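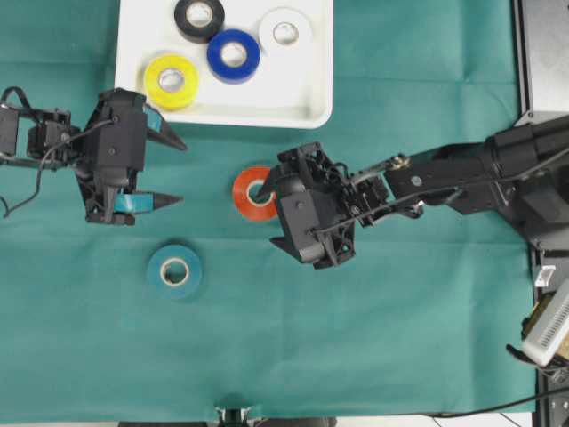 Cuando abrimos el taller de Kerkitico, la cinta aislante andaba por todas partes: en los cajones, en los bolsillos de las batas, debajo del torno. Este otoño le hemos dado un sitio fijo y un color a cada uso. En la bandeja blanca van la negra, la azul, la blanca y la amarilla. La rojo anaranjado y la azul verdosa están fuera, sobre el paño verde, y todavía no tienen uso asignado.

Los colores que hemos acordado

Negra: empalmes y reparaciones de cable en general. Es la que más se gasta, con diferencia.

Azul: neutro. Se marca en los dos extremos del cable, a tres dedos de la punta.

Blanca: etiquetas. Se escribe encima con rotulador permanente y se deja secar un momento antes de pegar la vuelta final.

Amarilla: pendiente de revisar. Lo que lleve amarillo no se enchufa hasta que lo haya visto Mercy Kombo o quien esté de turno.

Para las otras dos hay propuestas. Ginette MacDonald quiere reservar la rojo anaranjado para las alargaderas que se prestan fuera del taller. La azul verdosa se confunde con la azul cuando hay poca luz, así que de momento no se usa en cables — sirve para cerrar cajas y poco más.

Cómo se guardan

Los rollos van tumbados. De canto ruedan, y con el tiempo se deforman. Al terminar se dobla un centímetro de la punta sobre sí misma para encontrarla la próxima vez. La cinta se corta con tijera; si se arranca de un tirón, el extremo queda estirado y se despega antes.

El paño verde se sacude al cerrar. Las virutas y el polvo se pegan al lateral del rollo y luego no hay manera de quitarlos. Si un rollo ya está sucio, se limpia el canto con un trapo seco, nunca con disolvente.

Reposición

La cinta de repuesto está en el armario Mirargate, segunda balda, con el número 231 en la puerta. Quien abra el último rollo de un color lo apunta en la hoja de pedidos. El próximo pedido se hace en diciembre, junto con los terminales y las bridas.

Página actualizada el jueves, 19 de octubre de 2023.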